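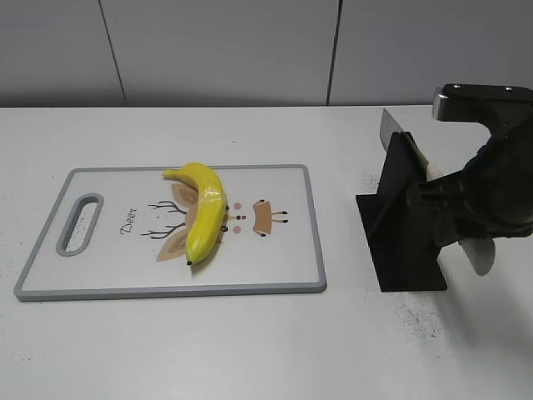
*Knife held in the gripper, banana on the board.*

**Goltiretti_17:** Has anyone run the Flerkau gripper kit on cutting tasks? Quote is $3,374 with the bracket. My concern is blade angle under load.

**dhillon_m:** We have 23 hours on ours. Soft fruit is fine – carrots twist the handle in the fingers. I'd pass at that price.

**G. Sandhu:** Disagree. Twist is a grip force setting. The default is too low for a thin handle.

**dhillon_m:** Ours was at maximum. Same slip.

**Goltiretti_17:** Which finger pads?

**dhillon_m:** Stock. Haven't tried the Flornimano set.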